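February, evening

Collected 164 picks today on the Nikum set. The target was 100 before lunch and I made it with a little time left over, so I kept going. The first 10 are no good. I had the old label file loaded and every one of them was saved under yesterday's task name. I deleted them and ran them again, and the 164 is the count after that.

Most of the afternoon went to starting positions. I shift the things in the bin by hand between runs, and I can tell I have habits. They end up toward the left wall more than they should. Tomorrow I will use the printed list of positions and follow it even when it looks silly.

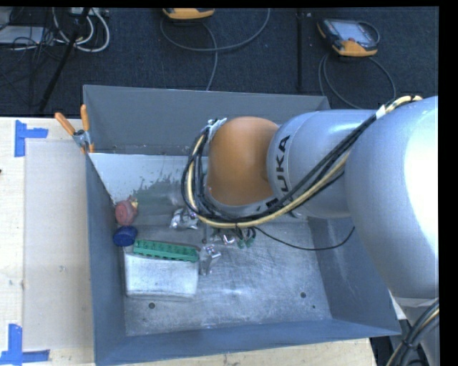 Ásgeirsdóttir wrote back at four and said the count matters less than the misses, and would I please stop throwing away the runs where the grasp slips. I had been throwing them away. I kept 2 from the last batch and marked them as failed. Janlow wants them in a separate folder, so I made one.

Miteo's training job starts overnight. The upload was at half when I left. I still need to clean up the notes for the morning runs and write down which clamp setting I used on the bin. My shoulders hurt from the stool.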